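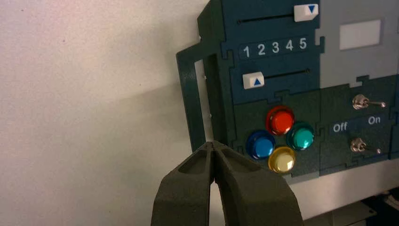

*Control panel with tabbed plates and a yellow button.*

## 4. Power and track wiring

Most guides to a first model railroad put wiring near the end, after the scenery. Do it now, while you can still reach under the board. The starter leaflet says one pair of wires will run the whole layout. It may, on a bare oval with one engine. I wouldn't plan on it.

### 4.1 Before you start

You need red and black wire in two thicknesses, a meter that can beep, and side cutters. The Sindar "conductive rail cream" sold for this job is optional. I ran one loop with it and one without for a whole winter and couldn't tell them apart.

> **CAUTION:** Unplug the power supply at the wall before touching any bare wire. The switch on the front of the supply doesn't count.

### 4.2 Running the main pair

1. Mark the path of the main pair on the underside of the board, following the track above.
2. Staple the thick red and black wires along it. Leave a hand's width of slack at each board joint.
3. At every third piece of track, drill a small hole beside each rail.
4. Solder a thin wire to the outside of each rail and drop it through.
5. Join each thin wire to its thick partner. Red goes to the rail nearest you, all the way around.
6. Set the meter to beep and touch one probe to each rail. Silence is what you want. A beep means a short, so find it before going on.

**Note:** Clip-on track connectors are advertised as good for 3,000 trains. How anyone arrived at that I can't say. Two of mine went slack by March, and I solder everything now.
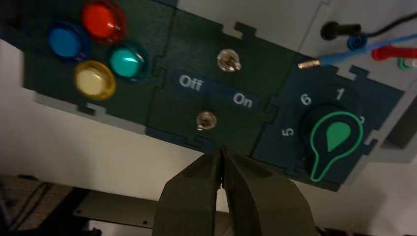 Oliwia Czerwiński

### 4.3 Switches and sidings

Give every siding its own on-off switch. The Trellura booklet says this is unnecessary with "smart" engines, and perhaps it is, until you own one that isn't smart.

1. Cut a gap in one rail at the mouth of the siding.
2. Run the thin wire from the far side of the gap to one leg of the switch.
3. Run the other leg back to the main pair.
4. Label both ends. Masking tape falls off in a damp basement; use a paint pen.

> **CAUTION:** Don't use household light switches for this, whatever the forum posts say. They are bulky, and somebody will one day mistake them for house wiring.

### 4.4 First test

Plug in, set the speed to its lowest mark and run your oldest engine for 14 minutes. If it slows on the far side, you need more thin wires there. Zdzisław Szewczyk blames dirty wheels every time, so clean them first and run it again. On my layout the slow spot stayed exactly where it was.

Leave the board upside-down-friendly, with no trees or buildings glued on, until section 5 is finished.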